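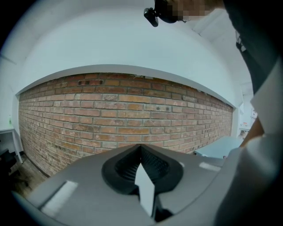
Brick wall found behind drywall will stay as it is, owners decide

Dec 7, 2023

WANUS - The most talked-about wall in town is now officially going to be left alone.

The owners of the Grininen building on Canal Street said this week that the long brick wall uncovered during summer repairs will stay bare. There will be no paint, no plaster and no shelving. A plan to cover half of it with a mural of a heron has been dropped, to the relief of those who had seen the heron.

The wall came to light in July, when workers for Zesska, the contractor handling the ground-floor renovation, pulled down a run of drywall to look for a leak. They found the leak on the other side of the building. By then the drywall was in the dumpster and the brick was getting visitors.

It is a handsome thing if you like brick, and a patchy one if you like your brick to match. The colors go from orange and terracotta through tan to a tired brown, with pale gray mortar between the rows. Some bricks have a chalky look and others are dark and weathered. A few near the top have small holes in them, and one brick toward the left end has a whole cluster, which has inspired more theories than the rest of the wall put together.

The leading theory is that a sign or bracket was once fixed there by somebody who could not find the right spot. A rival school holds that it was a dartboard. The owners have looked through the old papers that came with the building and can report that in 1931 a tenant was billed for a broken window and in 1948 another was billed for a different one. The brick is not mentioned.

What to do with the wall has taken up a surprising part of the fall. The first plan was simply to put the drywall back, which would have cost less than any of the meetings. Then came a proposal to paint everything white, on the grounds that it would make the room feel larger. Somebody pointed out that the room is already large and has been hard to heat for as long as anyone has been paying to heat it.

The owners finally put out a box and invited people in the building, and anyone wandering past it, to drop in a slip of paper with an opinion. They got 280 slips. A clear majority wanted the brick left bare. Another 21 wanted the white paint, and one asked whether the upstairs restroom could be fixed first. The restroom is scheduled for spring.

Zesska will spend the next few weeks brushing the wall down and repairing mortar where it has gone soft. After that comes a clear coat, in a matte finish, meant to stop the older bricks from shedding dust onto anyone who leans on them. The company tested a glossy version on a spare brick and the owners said it looked like a glazed ham.

Replacing the worst bricks was also discussed. The contractor found a salvage yard with 100 old ones for sale, close in size and not far off in color, and the owners bought 25 to have on hand. None of them will go in for now. The brick with the holes has been ruled off limits to everybody, on the theory that people would ask where it went.

The coffee counter known as Đinh, which had been doing business from a folding table in the lobby since the work began, is due to move back into the ground-floor space when the coating has cured. Its regulars have mixed feelings. The folding table was wobbly, but it was next to the radiator.

Staff there say the wall has been good for trade. People come in to look at it, feel they ought to buy something, and stay to explain what kind of brick it is. Several kinds have been proposed so far. The counter briefly considered naming a drink after it and decided that nobody wants to be handed something called a Brick at eight in the morning.

The renovation itself is running late, though less late than it was in the fall. New wiring still has to go in, and it will have to come down from the ceiling, as no one is now willing to be the person who drills into the wall. The electrician's revised estimate reflects this.

As for the leak that started everything, it was traced to a loose fitting under a sink and fixed in one afternoon. The part cost four dollars - the owners have kept the receipt and say they may frame it, though they have not settled on where it could hang.

The ground floor will be closed while the mortar work is under way. Upstairs tenants should use the side entrance on the alley. Anyone with old photographs showing the inside of the Grininen building, particularly the upper left part of that wall, is asked to leave copies at the front desk. Opinions about paint are no longer being collected, and the box has been taken back to hold umbrellas.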